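Home | Notebook | Archive | Bench Rules
4 min read

Aug 10, 2021

Glaze batch 52, second firing. Out of the kiln at breakfast, still ticking. The good news is that the pinholes are fewer. The bad news is that I know this for certain, having spent the morning with a magnifier and a grease pencil circling every one: 108 on the test tiles, down from a number in July I declined to write down.

Recipe as before except that the whiting came from the new Cuervo sack. Total dry weight 1,914 grams, which should have been 1,900. The other 14 went in during a moment of confidence with the scoop. I have corrected the sheet to say what I did and left the old figure crossed out, so that whoever reads this can share in the experience.

Sieved through the 100 mesh twice. Bucket left overnight with the lid on, stirred again before dipping. Three-second dip, counted out loud, as the wall clock remains decorative.

Tiles on the Fadine body: smooth, a little thin on the corners, color where I want it. Tiles on the Tirketum body: crawled off every sharp edge like it had somewhere better to be. Same bucket, same dip, same shelf. I am inclined to blame dust. I wiped the Fadine tiles with a damp sponge and then the phone rang, and I can't swear to having wiped the others. Future entries should perhaps include the phone.

The color question goes on. I want a quiet green, grayed down, the kind people call sage when they are selling it. Batch 50 was pond. Batch 51 was hospital corridor. This one is close in daylight and goes khaki under the shop tubes, so from now on tiles get judged at the window or in a kitchen, where bowls tend to end up anyway.
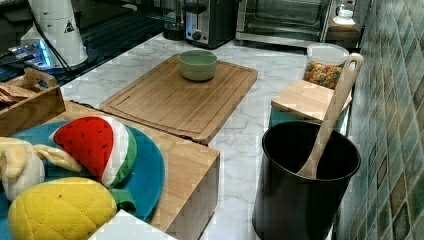 Small sage-green bowl, pale rim, on bamboo board.

What I like about that green is that it holds its own next to warm tan and doesn't turn minty against white. Ours does turn minty against white. Less copper, then, and a pinch more of the rutile, one change at a time this time. I wrote "one change at a time" in the last entry too, right above a list of four changes.

Kiln notes. Clukport controller threw its usual complaint on the way up and then carried on as if nothing had been said. Bottom shelf ran cooler again: cone just leaning, where the top one had lain down completely. Swapped the lower thermocouple last November and it made no difference, so please stop suggesting it. Next firing I'll put the short posts at the bottom and see if the spacing evens things out.

To do:
- remix at half size, weigh the whiting properly, no confidence
- sponge ALL tiles, then answer phone
- redo Tirketum with edges rounded off, plus two left sharp for spite
- kiln wash on shelf three, it has a drip the shape of a boot
- order cones before we are down to the bent ones

Bucket 52 is under the bench with tape on the lid. The tape says DO NOT ADD WATER. It looks thick and it is meant to.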